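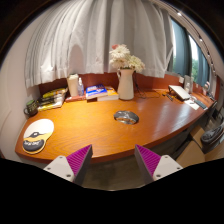 Vorka desk set

7 min read

Hand-held gripper demos of ordinary desk jobs. Pick up the mouse, move it, let go. Nothing clever in the task, the desks are what we wanted: books, cables, cups, all left where they were. 1000 demos, 7 desks, 2 people collecting.

Maintained by Mortimer Kowalczyk. Last edit Mar 26, 2025. If something in here disagrees with the files, trust the files and tell me.

What you get

One folder per demo. Inside:

- video.mp4 – wrist view, fisheye, not undistorted
- poses.csv – tool position and rotation, one row per video frame
- width.csv – gap between the fingers
- meta.json – desk name, task name, who collected, keep/bad flag
- note.txt – only if somebody wrote one. Most are empty or missing

Calibration sits in calib/ at the top level and is shared by everything in the release. Don't use the one from the Gusemwood set, the lens is different and the poses will look nearly right and be wrong. I lost a good while to that.

Loader is in tools/load.py. It's short, read it before asking what a field means. The timestamps are in seconds from the start of the demo, not wall clock.

Tasks

mouse_move: gripper starts over the desk, goes down to the mouse, closes on the sides, lifts, puts it somewhere else on the desk. Target is not marked. The person picks a clear spot as they go. So don't train with the end position as if it were a goal unless you feed it in.

mouse_to_pad: same start, but the mouse has to end up on the pad with its buttons facing the back of the desk. If it finished turned sideways it got flagged bad.

That's the lot. There was going to be a third with books but the pads kept slipping on the glossy covers and half the demos were somebody trying again. Left out. May come back.

How it's collected

Same tool throughout, Grarkska build, magenta ribbed pads. Walk up, hold it still over the desk for a breath so tracking settles, then go. One grasp, one release, back up, stop. Slower than you'd move with your own hand. Collectors were told not to tidy first and not to shift things out of the way with the fingers – if the mouse was boxed in by a book you come at it from another side or skip that demo.

We grip across the mouse, one finger each side. Front to back works too but then the button end is under a pad, and on angular mice it pops out. A few of those in the early batch, they're tagged grip=long.

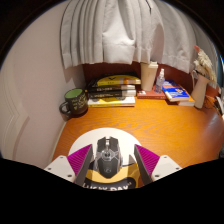
Close until it holds, then stop. Squeezing harder doesn't help, the ribs bend and the width reading goes on changing after the mouse has stopped moving in the pads, which confuses anything that uses width to decide if the grasp is finished. We smooth width a bit in the loader (smooth=True by default). Turn it off if you want raw.

Between demos the mouse goes down in a new place at a new angle. Put down by hand, no grid. The two collectors have different habits with this. One likes the middle of the desk, the other keeps drifting to the front edge. You'll see it if you plot the start positions. Use the collector field if you want to balance it.

Keep or bad

Set by the person who did the demo, straight afterwards, then gone over by me. Bad means any of:

- dropped it, or had to grasp more than once
- knocked something else on the desk so that it moved
- tracking jumped (poses.csv has a step you can see by eye)
- wrong way round on the pad

Bad ones are still in the download. People kept asking for failures so they're in there, just filter on the flag. The 1000 is kept plus bad together, sorry, earlier text on this page read like it was kept only.

Splits

Split by desk, never by demo. Train on 5 folders, test on the other 2. Random splits give lovely numbers that mean nothing, as the same curtain and the same pile of books turn up on both sides. Desk names are in splits/desks.txt.

The orange-brown desk by the window is called lindqvist in the files. It's a test desk. Please keep it there. It's the one I look at first when comparing models becuase the top is shiny, there's daylight from one end, and there's a good deal lined up along the back. A policy that has learned "dark blob on plain table" gets found out on it.

Things that will bite you

Loose cable. There's some on several desks. It's thin and dark, and low-res crops lose it. If you resize very small the model has no chance of avoiding it.

Glare. Mouse shells with silvery parts go nearly white at some angles and look a different colour from one end of a demo to the other. Colour jitter helped us. Not by a huge amount.

Text on things. Book covers, mouse pads and so on have lettering. Mostly blurred but some of it reads fine. If you have a language part in your model, check it isn't keying on the words. We had a run that did very well on one desk and that turned out to be why. 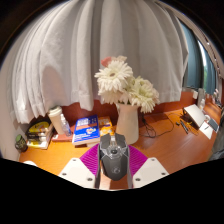
Vases, cups, bottles. Anything tall near the mouse changes how the person comes in. They swing wide, or go lower and from the front. That's real behaviour and we wanted it, but the approach paths come out in clumps, a tight one for open desk and a scattered one for cluttered. Averaging policies cut between the two and clip whatever is standing there. Use something that can pick one.

Lens edge. The view is round with black outside it. Mask it or crop it, but do the same at test time. Sounds obvious. Second most common mail I get.

Tool in view. The fingers and mounts are at the bottom of every frame. Leave them in. Cropping them off made grasp timing worse in all our runs.

Not in here

No two-handed work, no clicking or scrolling, no depth, no sound, no force. No faces as far as we know – if you spot one, send the folder name and it goes. Homes and offices only, all with the occupant's okay.

Versions

v1 – September. First batch, width in raw encoder units. Don't use.
v2 – current. Width in mm, flags rechecked, grip tag added, duplicate folders removed.

If your width values look absurdly big you've got v1.

Todo

- put the book task back, with different pads
- per-frame contact labels (started, slow)
- proper checksums, the ones up now are from before the duplicates went
- write down the collector instructions as there own file

Use

Research use is fine, say where it came from. Selling it isn't. Licence text is in LICENCE. To report a bad demo open an issue with the folder name and what's wrong, and one line is plenty.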